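The Bed Is Where Everything Goes

I have a theory that every home has one flat surface doing the work of five. In mine it's the bed. By April it had collected two seasons of blankets, a pile of cloths I kept meaning to fold, and at least one package I'd brought home from Zelenák and never opened.

I'm not a natural folder. I grew up in a house where clean laundry went from the line to a chair and from the chair onto your body, and I carried that system proudly into my thirties. Then I spent an afternoon with Wen-hsiung Kong, who used to run the linen room at the Drorklow, a guesthouse with 22 beds and (he says) one decent closet. He could fold a blanket while telling you about his knees.

His first rule is to leave the big stuff alone until the small stuff is done. I'd always done it the other way around — wrestle the comforter, get mad, quit. His second rule is to lift a crumpled cloth before you try to smooth it. Pick it up by whatever edge you can find, let it hang for a second, and lay it back down. I'd been ironing wrinkles flat with my palms like an animal!

He's also a big believer in plastic over the mattress while you sort. I thought it was fussy until I tried it. Things slide. You can push a whole stack to the far side with one hand, and whatever you drag out of the back of the closet doesn't leave its dust on the quilting. You can buy a roll for next to nothing, and I got roughly 60 feet of it, so if anybody needs some, call me.
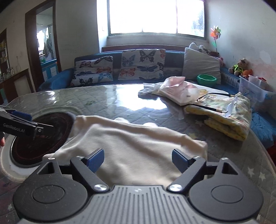
White cloth first, with the yellow floral blanket already folded and the toys keeping to their side of the room.

The sofa under the window is the next job, and I'm dragging my feet. I love the butterfly cushions too much to put them away, and the bear and company have held that spot so long that moving them feels rude. Wen-hsiung says to give soft toys one box and let the box decide. I bought the box. It has a cartoon sticker on it and plenty of room, and the teddy in the neon vest is still sitting against the wall.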